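Opening up an old office tower – a gallery

The Cokotside reuse bench takes in desktop towers that other people have finished with. Most come from offices, a few from schools, and between them they supply nearly all of the parts we send out to the community computer rooms at Pladcombe and Tivari. Last year 441 machines passed through. This gallery is about one of them.

It arrived in January on a pallet from the Villaseñor print works. The sheet that came with it said "no display, was fine before" and nothing else. We get a lot of sheets like that. The case is a plain black one with gray steel inside, the sort that was sold to offices in large numbers, and it comes apart with one screwdriver and a bit of patience.

Before any tower is opened it is unplugged, the power button is held down for 5 seconds, and the number from the label is copied into the book. This one went in as 2338.
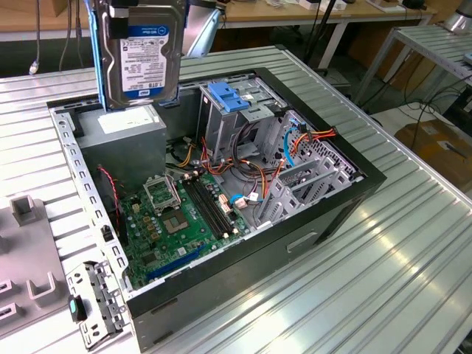
Storage is the part people ask us about most, so it goes first here. A hard drive that comes in with a donated machine is wiped in full, then tested, then put on the shelf by size. We don't return a machine to use with its old files on it, whatever the donor says about not minding. The drive for this page is a WD Blue, 1.0TB, the full 3.5-inch size, with its two black clips still on it. The clips matter more than they look. Without them the drive won't sit properly in some cages, and we have a shoebox full of odd ones that fit nothing. If you are giving us a drive on its own, please leave the clips on.

A terabyte is usually written on our shelf labels as 1000 GB, which saves arguments. For a machine that will be used for letters, web pages and homework, that is more space than most people fill.
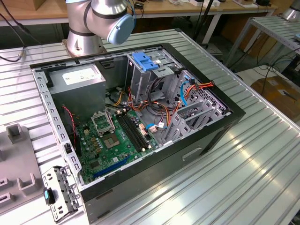 Text and captions: the Cokotside bench notes editor

The board is a green one with nothing in the processor socket and the retention bracket left up. We like to look at a socket in good light before doing anything else with a board. A bent contact can give exactly the fault on the Villaseñor sheet, and it is easy to miss if you only glance at it. Tilt your head, not the board, and go along the rows slowly. Anything that catches the light differently from its neighbors needs a second look with the magnifier.

Keep fingers out of the socket. If you need to steady yourself, hold the steel rim of the case.

The same goes for blowing dust out. Canned air is fine for the fans and for the corners of the case. It should be kept away from an open socket, where a stray piece of grit can do real harm.

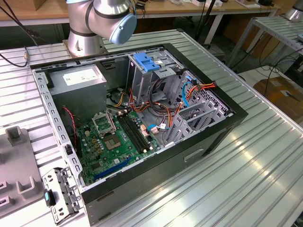
Memory slots, with white latches at the ends. Both of these are empty.

Old memory is worth keeping if it is sorted. Ours goes into trays by type and then by size, and the mixed sticks are tested one at a time in a known good board. It takes an evening to do a full tray. A stick that throws a single error is scrapped, even if it passes on the next run.

Cables are the other thing we get questions about. Office machines like this one have a thick bundle of power leads in the middle, in orange, red, yellow and black, and the temptation is to pull the lot out and start again. Don't. Leave the power supply's own leads attached, unplug at the far end only, and fold them back over the edge of the case while you work. Data cables can come out altogether if you need the room, but put a bit of tape on each one and write where it came from.
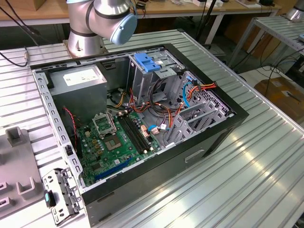 Loose pieces of metal go missing more than anything else. Brackets, blanking plates and slot covers all look like scrap once they are off the machine, and every so often somebody tidies one into the recycling bin. We now keep them beside the case they came from until the lid is back on. Screws go in a jar lid with the book number written on tape.

As for 2338, a final decision depends on the board. If it is good, the tower will be rebuilt with tested parts and go to Tivari, where they are short of machines for the afternoon group. If it isn't, the case, the power supply and the cage will be kept as spares – we have two other towers that could use the blue latch.

Page updated 12th March.

Comments (4)

benchwarmer_k: Good page. Could you do one on power supplies? I never know which ones are worth keeping.

Pladcombe reader: We have three of these black towers in a cupboard. Do you want them with or without the drives?

Cokotside bench: With, please, and clips on. They will be wiped.

oldsolder: I would add that a phone flashlight held low and to one side is the best thing for checking a socket. Overhead light hides a lot.

Get the bench notes by email. One message a month, unsubscribe at any time.

Related galleries
Sorting the memory trays
What we do with dead monitors
The Pladcombe computer room, before and after
Keyboards: cleaning, mending and giving up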